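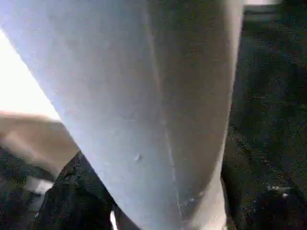

A curved gray surface with a thin seam running down it.

Lernwood Budget Review reads public works budgets for towns that can't spare anyone to read them. We started in Wesville, after a water main job went out to bid at one price and came back at another, and the explanation given at the council meeting was "market conditions." Maybe so. We asked to see the worksheets.
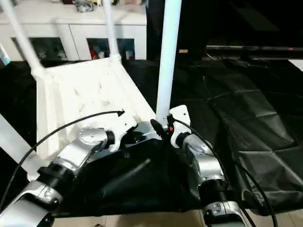

Most cost estimates we get are copied from the last one. Somebody changes the year, adds a percentage, and sends it up for a vote. We go back to the line items, down to the furniture. A white plastic chair is the kind of thing that gets entered as "seating, misc." and never looked at again. In Fisdale the capital plan ran to 2365 lines, and 531 of them had no source at all.

How we work
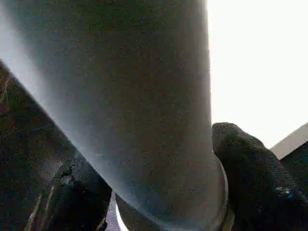 Words by Liv Midtbø, senior reviewer

We don't promise savings. Firms that do are usually paid a share of whatever they find, and they tend to find it. We charge a flat fee, agreed before we open a file, and some reviews end with us telling a town its numbers are fine. A complete review takes 11 weeks. If your bond vote is sooner than that, call us anyway, but expect a shorter report with more gaps in it.
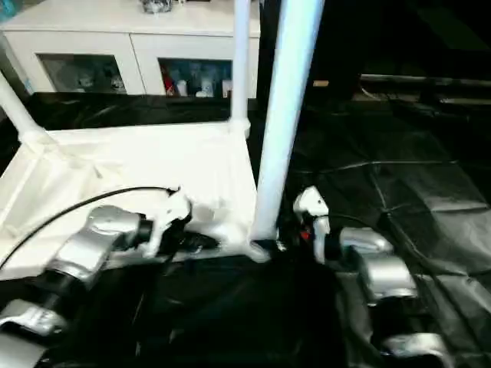
Who we are

Britt-Marie Strömberg, director. Spent 20 years in municipal purchasing.
Zdislava Tóth, contracts and bid records.
Kjell Dahlgren, roads and drainage.
Liv Midtbø, senior reviewer.

We take no work from contractors who bid on public jobs.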